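Feltomau planner talk, speaker notes
October 25, 2018

Slide 1. Say hi, skip the bio. Two parts today: perception, then the grasp planner. Questions at the end pls.

Slide 2. Old pipeline. Segment, fit, plan, go. Gesis did the segmenting, 42 ms a pass. Fine on plain stuff. Printed patterns broke it, one cube came back as five objects. Pause for laugh.

Slide 3. Wrist view. Leave it up while talking about clutter. 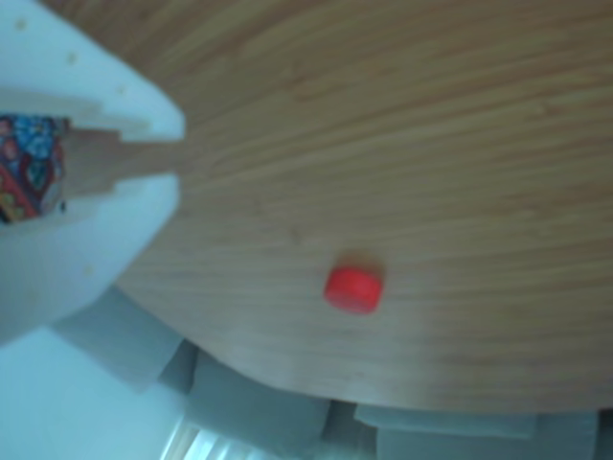
Slide 3: patterned cube back in the jaws, small red object out on the wood.

Points: wood grain gives you false edges. Fingers are in view so mask them BEFORE depth, not after. Red one is easy on colour, blurry at the edges, so don't trust the fitted radius.

Slide 4. Numbers. 3,000 logged grasps since January, 2,353 kept after the label cleanup. Someone will ask why so many dropped: bad timestamps, our logger, fixed now.

Slide 5. Osness replanner. Mid-motion replans, cost weights, teh demo clip. If clip won't play go straight to 6.

Slide 6. Code's on the Mulligan branch. Config first, then the solver. Thanks, questions.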